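# The Night Shift at Bitombridge

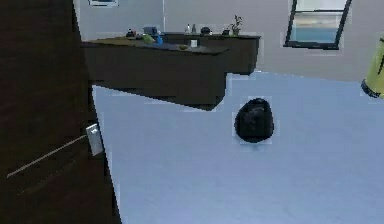 The pitch slot was at 10 in the morning, and by midnight the probe still thought the barley was on fire.

I loved that probe. I want to say so up front, before I get to the part where I hit it with a shoe. It was as long as my thumb, orange at one end, and it could sit in the middle of a grain bin for a whole winter and tell you if a warm spot was starting. My grandmother did the same job with a steel rod. She pushed it in, waited, pulled it out and held it against her cheek. She was right more often than any of us liked to admit, and I had spent two years of my life trying to build something as good as her cheek!

We called the company Gilleo, after the creek behind her bins. There were two of us that year, plus a dog, and we had come to the Bitombridge farm show with one suitcase of probes and a plastic tub of barley that had leaked all through the trunk of the car.

"It says 548 degrees," my partner said from the floor.

"Celsius?"

"Does it matter?"

It did not matter. I put my hand in the tub, and the barley was cool and dusty and lovely, the way barley always is. (If you've never stuck your arm into a bin of grain up to the elbow, go and find one. I mean it.) The probe blinked its little green light at me, perfectly happy, and reported the surface of some other planet.

We swapped the battery. We swapped the antenna. We loaded the old software from October, and then the older software from before that, which had a bug that made every reading come out as a date. Around two the dog gave up on us and went to sleep in the bathtub.

That was when I used the shoe. One tap, heel down.

"Twenty-one," said my partner.

"Say that again."

"Twenty-one degrees. Twenty-one. Still twenty-one!"

I have had good moments since then, big ones with lawyers in the room, and none of them comes close. We danced, quietly, in our socks, so the people downstairs wouldn't call the desk. Then we cut the probe open and found the trouble, a flake of husk no bigger than a comma, wedged between two contacts. Barley had got into the barley probe. We had 3000 of them on order from the factory in Zarau, all with the same tiny gap in the casing, and the line was due to start at 5 in the morning, our time.

My partner dialed. I held the phone out between us and we both yelled into it, in two languages, neither of them very good. Stop the line. Close the gap. One millimeter. Yes, one! The woman at the other end let us finish. Then she said she had wondered about that gap, and had already set the first tray aside to ask us.

I could have kissed the phone. I think I did.

We slept for an hour and drove over with barley crunching under our feet. The buyer from Ortner was early, a big man in a canvas coat who ran bins in four counties and did not look like he wanted a slide show. So I left the laptop shut. I pushed the tub across the table and asked him how warm he thought it was in there.

He rolled up his sleeve and put his arm in. He shut his eyes, and his whole face changed.

"Nineteen," he said.

I looked down at the screen, and I started to grin.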